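I've had the Drorau fabric shaver long enough now that I feel I can say something useful about it, which wasn't the case when I first promised a write-up back in August. Sorry to everyone who kept asking! I wanted to get through a proper run of cold weather with it, because that's when every jumper I own goes bobbly under the arms.

Quick background for anyone new. I'm a knitter and a chronic op shopper, and I have more woollies than any reasonable person living in Ballarat needs (though it does get properly freezing here, so I stand by most of them). For years I used one of those little battery jobs from the chemist. It chewed through AAs, the lid fell off if you looked at it sideways, and it once put a hole in the elbow of a lambswool cardi that I still haven't forgiven it for.

The Drorau was $138, which made me wince. You can get the Halvorsen for a fair bit less and plenty of people swear by it. I borrowed one for a fortnight before I bought mine and it's a decent machine, but the handle is fat and slippery and my wrist was aching by the second sleeve. If you've got big hands you may well like it better than I did.

## What it's like to use

The Drorau weighs 314 grams on my kitchen scales, cord not included, and the weight is all down at the head, so it sort of glides along and you don't need to press. Please don't press! Pressing is how you get holes. Lay the jumper flat on something firm, smooth it out with your spare hand, and go in little circles. I do mine on the ironing board with a folded towel over it.

There are two speeds. I use the slow one for nearly everything and save the fast one for the couch, the doona cover and trackie dacks. On brushed cotton it's fantastic. My old flannelette sheets had gone all pilly down the foot end, like sleeping on breadcrumbs, and it took me most of a podcast to do both but they came up beautifully. 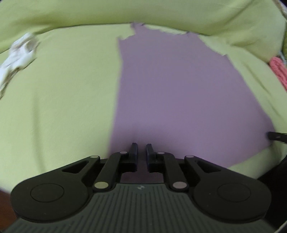 Fleece is where I'd go carefully. The cheap fluffy kind gets a bit bald if you linger, and once it's bald it stays bald. I did a patch on an old dressing gown as a test and there's now a smooth spot on the hip the size of a fifty cent piece. Not a disaster, it's a dressing gown, but I'd have cried if it was a good jacket. Mohair I wouldn't touch with any shaver, ever. Use a comb and have a cup of tea.

## The annoying bits

The lint catcher is too small. On a really bad jumper I'm emptying it every few minutes, and it comes off with a twist that flings fluff all over the carpet if you're not holding it over the bin. My dark trousers have suffered.

The cord is short too. I know some of you will say get a cordless one, and I did look at the Tronetti, but the reviews were full of people whose batteries had carked it not long after the warranty ran out. I'd rather swear at an extension lead.

And it's loud! The cat leaves the room. It's a sort of high whine, a bit dentisty, and I wouldn't run it while anyone's trying to watch telly.

## Blades

It comes with one spare. Replacements are $5 each from Taltgate, plus postage, so I bought a handful in one go. I'm still on my second and I'd call myself a heavy user. You can tell when one's on the way out because it starts tugging and leaves the little bobbles half attached. Swapping it is easy: unplug it, unscrew the guard, lift the old one out by the middle, drop the new one in. Mind your fingers and give everything a brush out while you're in there.

## Would I buy it again?

Yep. I've rescued a navy merino I was ready to turn into cushion stuffing, and an Aran from the Vinnies bargain rack that gets compliments every time I wear it. If you've only got one or two jumpers, get the Halvorsen and spend the difference on yarn. I've already been asked whether it works on car seats and I haven't tried, but mine could certainly do with it, so I'll report back once I've found a longer extension lead.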